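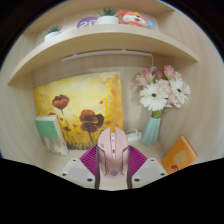
Two potted succulents and a plush friend on the middle shelf.

Perker Deep: Frequently Asked Questions

How hard is it?
Hard. The first boss, the Dostalik, has 5 attacks and hates you in all of them. Our testers needed 35 tries on average, and they had the design document.

Is there an easy mode?
There's a mode called Gentle. It gives you one extra flask and a sad trumpet when you die.

How long does it take to finish?
Plan on 35 hours, plus whatever you spend lost in the Cárdenas Sewers. The map is in the sewers.

My save says 969 deaths. Is that a bug?
No. We fixed the counter in December.

Can I play with friends?
Yes, up to two of you. Kulbridge and everything past it support co-op. Friendly fire is on by default and can be switched off in Options, usually after the first bridge.

What does the lever in room 667 do?
We get this one a lot. It opens a door.

Which door?
Please keep playing.

Can I get a refund?
Through the store where you bought it, under that store's rules. Dying to the Dostalik doesn't count as a technical fault.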